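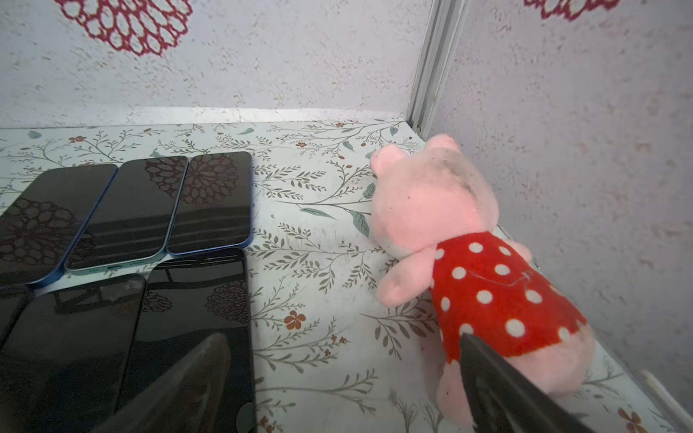
The Furholm Lamp is a 59-minute adventure film set in the fictional mountain kingdom of Valtunora. It was written and directed by Roxana Hodoroagă, who had trained as a mapmaker and never entirely stopped being one.

Plot

A surveyor named Dogbe is sent to measure a valley that two villages both claim not to own. He finds a cave, and in the cave a lamp, which the villagers insist has been burning for 3000 years. Dogbe spends much of the film looking for the person who refills it. The villages go to war over the matter in the last ten minutes, mostly offscreen.

Production

Hodoroagă wrote the script during a wet May in the town of Drivden, where she had been hired to redraw the parking map. The cave interiors were shot in a disused root cellar. Its ceiling was so low that the lead actor played most of his scenes kneeling — a choice later praised by critics as a portrait of humility.

The war was meant to be longer. The production owned 2 horses, one of which disliked the other, and the battle was rewritten as a series of distant noises.

Historical basis

The opening titles describe the film as "a true account, with corrections." A surveyor named Dogbe did work in the district, but his surviving notebooks mention neither a cave nor a lamp. They do contain a long complaint about soup, which the film keeps nearly word for word.

Reception

Early reviews were kind about the scenery and cautious about everything else. Audiences in Drivden enjoyed spotting the root cellar. The film has since gained a small following among surveyors, who object to the way Dogbe holds his tripod and watch it again to be sure.

See also

Films set in caves
Drivden parking map dispute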